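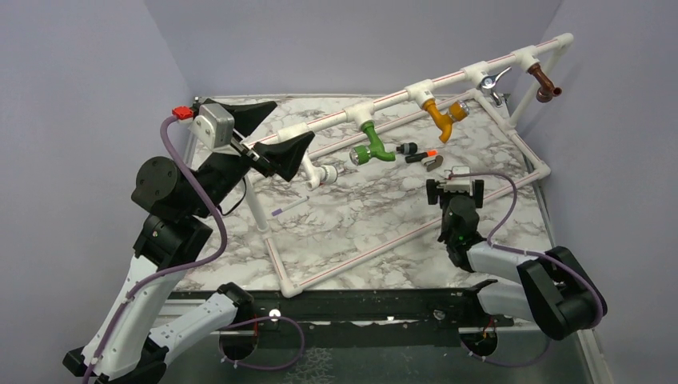
Purple cable routing and zero drift on the faucet cell

latitz_bench
Two-arm cell, five-faucet PVC rig on the table. The right arm picks up a wrist offset after long runs on the green fitting. Re-zeroing clears it, then it returns within 4 hours. Base bolts were torqued in August and have not moved. I suspect the purple cable pulls on the wrist when the elbow folds. Clips are at the spacing in the Pichler sheet.

kiltov19
Cable drag will not shift a zero. Check the wrist coupling screw. Ours backed out after 720 cycles and looked exactly like this.

latitz_bench
Screw is marked with paint and the line is unbroken. I logged the offset at a fixed pose in front of the green fitting, no load. 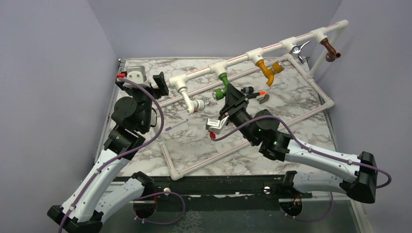 With the loop slack the log stays flat for 661 cycles. With the loop taken up one clip it starts creeping early. Same program, same speed.

kiltov19
That shows load on the joint – it does not show where the play is. A tight coupling would not creep under a cable.

latitz_bench
Fair. I will pull the wrist cover tonight and put an indicator on the output flange. Left arm stays parked at the white end of the rail until that is done. Does anyone running the Merkcombe firmware know if the zero survives a power cycle with the cover off? 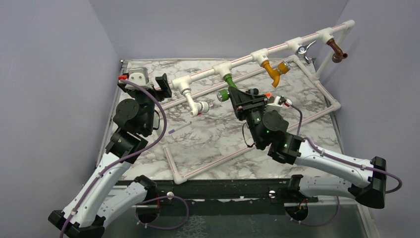
Jonas Gruber
It survives if you leave the encoder lead plugged in. Unplug it and you redo the full homing routine. I would also free the last clip before the wrist and retest before opening anything.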